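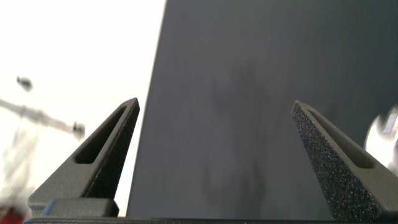

The bread at Trosside comes out at four in the morning, and if you're staying anywhere on the harbor side you will smell it before you hear the gulls. I set an alarm for it in May. I'd do it again tomorrow!

Rye is what people eat up here, and they eat it at every meal: under smoked fish, beside soup, toasted hard and spread with so much butter you leave teeth marks. The Relska valley, an hour inland, has grown the grain for as long as anyone has kept records, and for a long while most of it went to feed cattle. Then a few bakers started asking for it by the sack, and the farmers (who had been eating the good stuff at home all along) were happy to sell.

What they grow is tall, gray-green and a bit unruly. It falls over in heavy rain. It also makes the most wonderful flour, dark and sweet with a smell like wet hay and honey, and it drinks up water like nothing I've ever baked with. The mill at Jastari grinds it slowly on 2 old stones, 1,000 pounds on a good day, and you can stand on the upper floor and feel the whole building hum through your shoes.

The bread itself takes patience. The starter is fed at noon and again before bed, and the dough is closer to mud than anything you could knead. It goes into the pan with a wet spoon, gets its top smoothed, and sits until little pinholes open on the surface. Then comes a very hot oven, turned down after the first 30 minutes, and a long bake that leaves the crust nearly black.

And you can't eat it yet. Cut a loaf the same day and the knife comes out gummy. Wrap it in a cloth, leave it until the next morning, and the crumb settles into something you can slice as thin as a playing card.

At Hoarau, the café above the ferry landing, they serve it with pickled beets and a soft white cheese that changes with the season. In spring it has chives in it. I had two plates, then bought a whole loaf for the boat, which was half gone before we'd cleared the breakwater.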